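Chapter 7
Setting Up and Maintaining a Two-Handed Gripper Cell

The preceding chapters dealt with fixed arms. This chapter covers a cell in which the grippers are held by an operator, one in each hand, and used on a flat work surface. The procedures follow the Wernen workshop manual, with the changes made at Starulau in August.

7.1 Inspecting the fingers

Open the gripper fully over the bare table and look at both pads from above. Light scuffing and small chips along the rims are acceptable. Check the screw holes in the top of each pad and remove any frayed material caught on the underside. A pad is replaced as a pair with its partner, never singly, and the finger screws are checked after every 300 cycles.
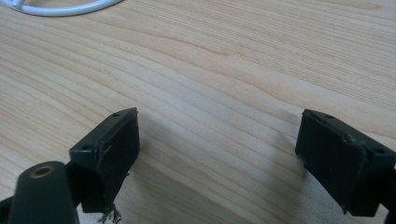 7.2 Laying out the work surface

The tabletop is clipped at its lower corners and rests on a platform between two rails. Test each clip by hand before work starts. Cables should run from the grippers over the near edge of the table, with any slack coiled to one side. Marker plates are mounted on top of the grippers; a plate that can be moved with one finger must be refitted and the cell recalibrated.

For the trial task a cap and a wire spinning rack are set side by side. The rack stands on its ring base, close enough for the lower spokes to be reached without stretching. Keep the sleeves clear of the marker plates.

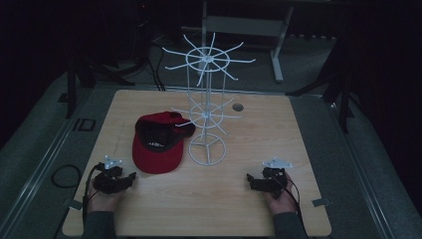

7.3 Checking contact with soft goods

Knitted fabric is a harder test of the fingers than a rigid part. It folds, fills the space between the pads and leaves fibres behind. Bring the fabric against the flat face of the block and examine the line of contact. Brass-coloured rings in the fingers should sit square; a tilted ring is entered in the log as fault 707. Clean the faces with a dry cloth after each fabric run. 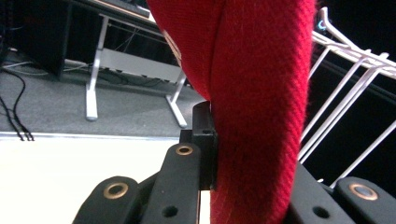

7.4 Terms used in this chapter

Pad: the block at the end of a finger.
Cycle: one full opening and closing.
Levchenko gap: the distance between the inner faces of the pads at rest.

Cluvurum Technical Press. Contact the editor | Copyright | Back to top

Reader comments (2)

In 7.1, does the cycle count restart when the pads are changed? Our log sheet carries it on.

Section 7.2 should state the order for the clips. We do the left one first and have had no trouble.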